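Print this page | E-mail this ticket
Search tickets Enter keyword Go Advanced search

Aguiar Teaching Labs: Facilities & Glassware Desk
Ticket: Beakers on black cloth, readings don't agree
Status: Closed (with grumbling)
Priority: Low, raised to Medium by the person who opened it

Problem as reported

We have a bench covered in the black cloth from Vatell, the one with the wavy edge that somebody in purchasing thought looked festive. On it we use small glass beakers, and we pour water from one to the other. The pour is supposed to be 100 ml. What arrives in the second beaker is never 100 ml. It is sometimes less and sometimes, impressively, more. Please replace the beakers.

First response

Before we replace anything: which beakers, and how are you reading them? Please also say whether the cloth is lying flat. Last time we had this complaint it was the cloth.

Reply from bench

They are the Bitine ones from the bottom drawer. We read them by looking at them. The cloth is flat.

Second response

Came up to have a look. The cloth was not flat. It had been folded in its packet since delivery and had kept every crease out of loyalty. A beaker parked on a ridge leans a little, and then the water line is high on one side and low on the other, and you get to pick whichever number you like best. Smoothed it out by hand and taped down a corner. Clear tape, so it doesn't offend anyone.

Also noted: only some of the beakers in that drawer have markings. The plain ones may have had them once. You can't read a volume off a beaker with nothing printed on it, though I admire the confidence of the log sheet, where it has been done to one decimal place.

Reply from bench

Flat cloth, same trouble. The markings are white and we can see them fine against black, that was the whole point of the cloth. Water is harder to see. Clear on black mostly looks like nothing. Twice we recorded a beaker as empty and then got a sleeve wet.

Third response

Agreed on the water. Steps tried, in order:

Step 1. Lamp moved to the side. Better view of the water line, but now every crease has a shine on it. One pale streak was reported to me as a spill. I wiped it. It was cloth.

Step 2. White card held behind the beaker when reading. Works well. Card has since disappeared.

Step 3. Checked a marked beaker against the balance. Poured to the 100 line, got 97 g of water. That's normal! The marks on a beaker are a suggestion. If you want 100 ml and mean it, use a cylinder. There is an Olluvby one in the cupboard over the sink, still in its box, which tells its own story.

Step 4. Let the first beaker drain properly. Whoever pours has been stopping when it looks empty, leaving a film on the walls and a bit in the spout. Hold it tipped for a count of ten.

Agreed setup going forward

Marked beaker receives. Plain beaker pours, spout facing the wall side. Keep the two a short distance apart so nobody knocks one reaching for the other. Equipment that isn't part of the pour stays off the cloth and goes on the bare end of the table, where it can be as untidy as it wants. The large 1000 ml beaker is not to be used for this at all, please stop sending me readings from it. 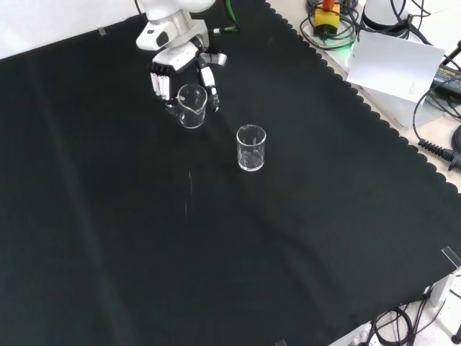 Fig. 1. The two beakers on the black cloth, the marked one with a little clear liquid at the bottom.

Reply from bench

Tried it your way. Over four pours we are now wrong by the same amount every time. We're told this is progress. Still think new beakers would be nice.

Closing note

Request for new beakers declined, the old ones are fine. One plain beaker retired for a chip I found while I was there. Replacement white card sent up, with a string on it. If the cloth needs washing, iron it after, on low, and don't fold it back into the packet.

Ticket last updated: April 12, 2019
Print this page | E-mail this ticket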